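Part-time Bookkeeper, Assefa Bakery Supplies

Posted January 3, 2023

Assefa sells flour, yeast and baking tins to small bakeries and cafes. We are looking for a bookkeeper to work 14 hours a week, spread over 2 or 3 days to suit you. The job is based at our Kalta Road office and is permanent after a trial period.

You will enter supplier invoices, match them to delivery notes, send out monthly statements and chase late payments by phone and email. We have 200 customer accounts, most of them small, and many pay in part. You will also get the figures ready for our accountants, Bronetti, whose year-end visit is in September.
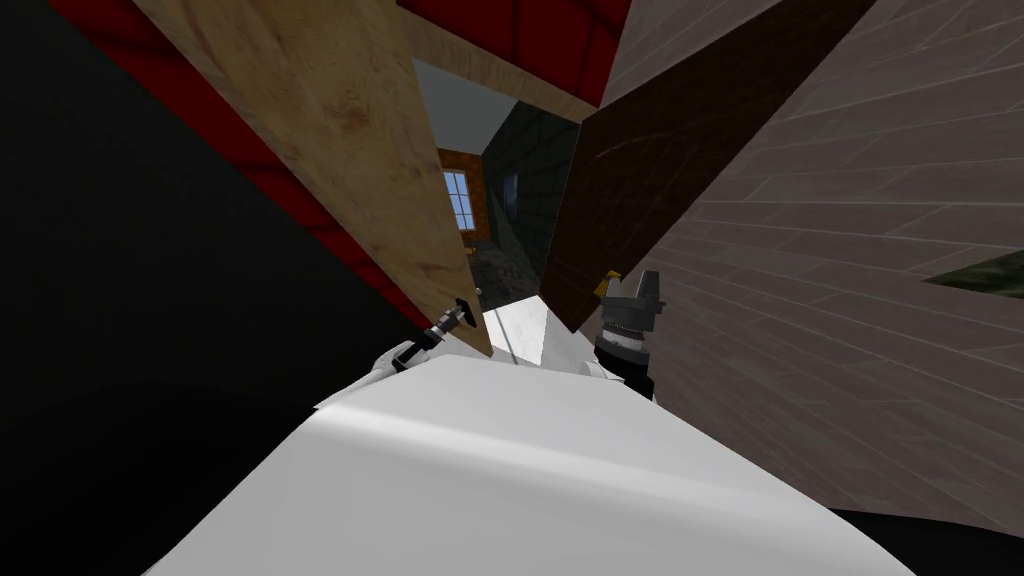
You should have done bookkeeping for a small business before and be comfortable with spreadsheets. A formal qualification is welcome but we do not insist on one. Our accounts are still partly on paper and will move to a new package this year, so you will be using both for a while. Full training on the package is given.

Pay is £1,317 a month before tax, with paid holiday and a workplace pension. There is free parking behind the building and the bus stops at the end of the road. Staff can buy stock at cost.

To apply, send a CV and a short letter to Desta Moges, saying which days you could work and when you could start. Please include the name of one person who can give you a reference. For questions about the work itself, ask for Getachew Araya at the office, mornings only.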